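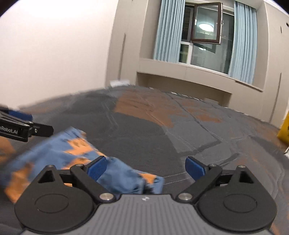 T. El Sherbiny, Recording Secretary
February | Print this page | E-mail this page

Lilska House Residents' Association
Minutes of the February meeting

The meeting opened at 7 p.m. in the ground floor lounge. 17 households were represented. The January minutes were approved with one correction: the bike room lock was changed in December, not November.

1. Heating
Sakov replaced the circulation pump on the north riser. Two apartments on the top floor still report cool radiators in the morning. Sakov will return to bleed the line on that side. Residents were asked to leave their valves fully open until then. The invoice has not come in and will be taken up next month.

2. Laundry room
Jolto has offered to renew the service contract for both washers on the same terms. Several residents said the repair calls last year took too long. It was agreed to renew for one year and ask for a written response time. The dryer vent will be cleaned before the new contract starts. Quiet hours stay as posted – no loads started after 9 p.m.

3. Guest room

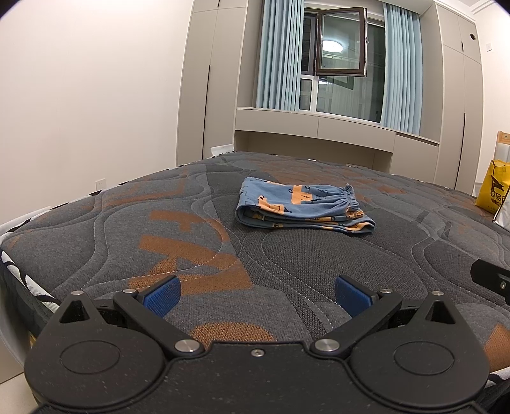

The nightly charge for the guest room was discussed at length. It has been $38 for several years and no longer covers cleaning and linens. A motion to raise it to $50 passed, with two opposed. The new charge applies to bookings made from March on; bookings already in the book keep the old one. Guests have also asked for better bedding. Gray patterned fabric like that on the mattress shown with this item was thought practical, and the same color will be looked for when mattress protectors are bought. The limit of seven nights per stay was left alone.

4. Yard and parking
The snow contractor has been piling snow against the east gate. A letter will go out this week. The request for a second visitor space was tabled until the lines are repainted in spring.

5. Other business
The hallway light outside the mail room flickers again. The storage cage inventory is still open – tags must be on all items by the end of March. Untagged items will be moved to the basement.

The meeting closed at 8:40 p.m. The next meeting will be held on a Sunday afternoon, and a notice will be posted by the elevator.

Last updated: February
Print | E-mail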